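Werkstattwagen Avik
Penthorpe Werkstattmöbel
Preis: 484 Euro inkl. MwSt., Lieferung frei Bordsteinkante

Wer zu Hause schraubt, leimt, lötet oder näht, kennt das Spiel: Die Arbeit ist am Tisch, das Werkzeug liegt zwei Räume weiter, und bis man mit der richtigen Zange zurückkommt, hat der Leim schon angezogen. Für solche Nachmittage haben wir den Avik gebaut. Er ist ein Werkstattwagen aus Buche und pulverbeschichtetem Stahl, schmal genug für den Flur einer Altbauwohnung und schwer genug, dass er nicht davonrollt, wenn man sich einmal mit dem Ellbogen aufstützt (und das macht man, glauben Sie uns, andauernd!).

Der Entwurf stammt von Liviu Anghel, der vorher lange Küchenmöbel gezeichnet hat. Das merkt man dem Wagen an. Die Schubladen laufen weich ein, die Kanten sind gebrochen, und die Griffmulden sitzen so, dass man sie auch mit Handschuhen erwischt. Den ersten Avik hat er für seine eigene Garage gemacht, und dort steht er noch immer, mit Farbklecksen von inzwischen ziemlich vielen Gartenstühlen.

Drei Schubladen hat der Wagen, nach unten hin werden sie tiefer. In die oberste passen Stifte, Messschieber, Bits und all der Kleinkram, der sonst in Marmeladengläsern wohnt. Die mittlere nimmt Hämmer und Zangen auf, und unten verschwinden Akkuschrauber samt Ladegerät und Koffer. Auf Wunsch legen wir Filzeinlagen dazu, die Sie mit einer gewöhnlichen Haushaltsschere zuschneiden können.

Die Deckplatte ist geölt und darf Spuren bekommen. Wir raten, sie einmal im Jahr, am besten im Februar, wenn im Garten sowieso nichts zu tun ist, leicht anzuschleifen und neu zu ölen. Ein Lappen und eine halbe Stunde genügen. Bitte kein Leinöl aus dem Küchenschrank nehmen, es bleibt lange klebrig und riecht auch nicht gerade angenehm. 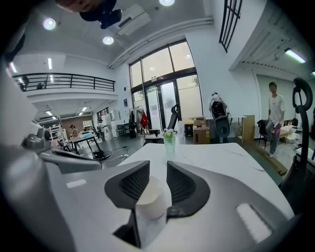
Gerippte Backen in Dunkelgrau, dazwischen ein weißes, zylindrisches Teil.

Gefahren wird auf vier Lenkrollen mit Gummibelag, zwei davon mit Feststeller. Auf Fliesen und Parkett läuft der Avik leise, über eine Türschwelle kommt er mit etwas Schwung, und auf Kies sollten Sie es gar nicht erst versuchen – da hilft nur Tragen zu zweit. Für unebene Kellerböden gibt es den Stellfußsatz Trurnasar, der statt der Rollen eingeschraubt wird. Die Gewinde sind dieselben, Sie können also jederzeit wieder zurückwechseln.

Technische Angaben
Korpus: Stahl, pulverbeschichtet, Steingrau oder Moosgrün
Deckplatte und Fronten: Buche massiv, geölt
Schubladen: 3, Vollauszug, gedämpft
Rollen: 4, davon 2 feststellbar
Lieferzustand: Korpus montiert, Rollen liegen bei

Häufig mitbestellt
Stellfußsatz Trurnasar
Seitenhaken Zamfir, zum Einhängen links oder rechts
Filzeinlagen, Grau

Was unsere Kundschaft schreibt
»Ich wollte eigentlich nur eine Ablage für die Nähmaschine, jetzt steht mein ganzes Zubehör drin, und mein Mann fragt, wann er auch einen bekommt. Die Schubladen sind herrlich leise!« – Matúš Pešeks Schwester hat ihn mir empfohlen, danke dafür. (R. H.)

»Solider Wagen. Eine Rolle hat anfangs gequietscht, Ersatz kam ohne Diskussion.« (Octavian Cârstea)

Lieferung und Beratung
Jeder Avik wird nach Bestellung gefertigt und ist nach acht Wochen bei Ihnen. Wer bis Freitag, 31. Juli bestellt, bekommt die Filzeinlagen ohne Aufpreis dazu. Fragen zu Farben und Sondermaßen beantwortet Laurențiu Neagu am Telefon, gern auch ausführlich. Bitte messen Sie vorher Ihre schmalste Tür aus.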